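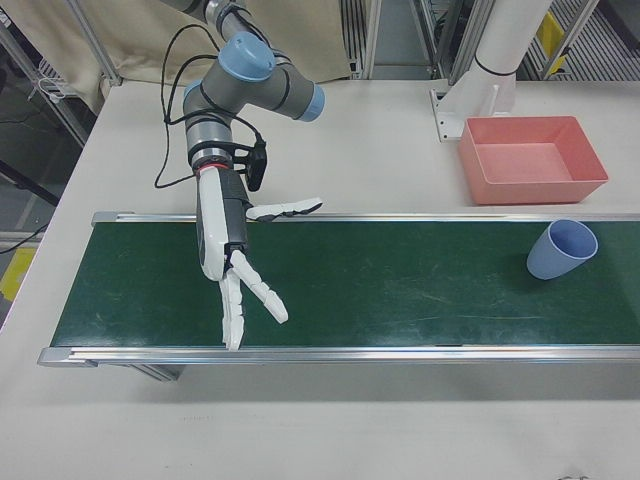
Les machines et les corvées : où en est-on ?

On me demande souvent, à l'atelier comme à la maison, s'il faut attendre encore un peu avant de racheter un lave-vaisselle ou d'aménager un poste de tri. La réponse courte : n'attendez pas. Voici ce qu'une machine sait faire aujourd'hui, et comment préparer le terrain chez soi ou dans un petit local.

Ramasser un gobelet couché
Une personne le fait sans regarder. Pour une main articulée, un gobelet en plastique sur le flanc est un vrai travail : il roule, il se déforme si on serre trop, et il faut choisir entre le bord et le corps. Sur un tapis de convoyage, il faut en plus tenir compte de l'avance. Une pince simple à deux mors s'en tire souvent mieux qu'une main à doigts, qui demande davantage de réglages.
Conseil : si vous automatisez un poste, présentez les gobelets debout, toujours au même endroit. Une cale de 5 mm le long du rail suffit pour les guider.

Déposer dans un bac
C'est la partie facile. Prenez un bac large, peu profond, aux parois inclinées, d'une couleur qui tranche avec la table. Fixez-le. Un bac qui glisse de deux centimètres, et tout est à reprendre. Le même conseil vaut pour le tri à la main.

Plier le linge
Pas encore. Nilton Zapata, qui a tenu la blanchisserie Suvov pendant six ans, a essayé une plieuse Prateck en mars. Les serviettes passaient, les draps-housses non. Il plie toujours les housses à la main, coin dans coin, sur une table de 42 pouces.

Laver le sol
Oui, à condition de dégager les câbles et les franges de tapis. Relevez les chaises la veille. Videz le réservoir d'eau sale après chaque passage, sinon l'odeur s'installe.

Vider le lave-vaisselle
Non. Les verres fins, les couverts mélangés et les couvercles qui retiennent l'eau posent chacun un problème différent. Rangez les couverts par type dans le panier dès le chargement - on gagne plus de temps ainsi qu'avec n'importe quel appareil.

Entretenir un petit convoyeur
Essuyez la bande avec un chiffon à peine humide, sans solvant. Les rayures pâles ne gênent pas, les bords effilochés si. Vérifiez la tension à froid. J'ai payé ma dernière bande 493 euros chez Barta, pose non comprise, et elle aurait duré plus longtemps si j'avais nettoyé les rouleaux.

Mis à jour le 25 mai 2021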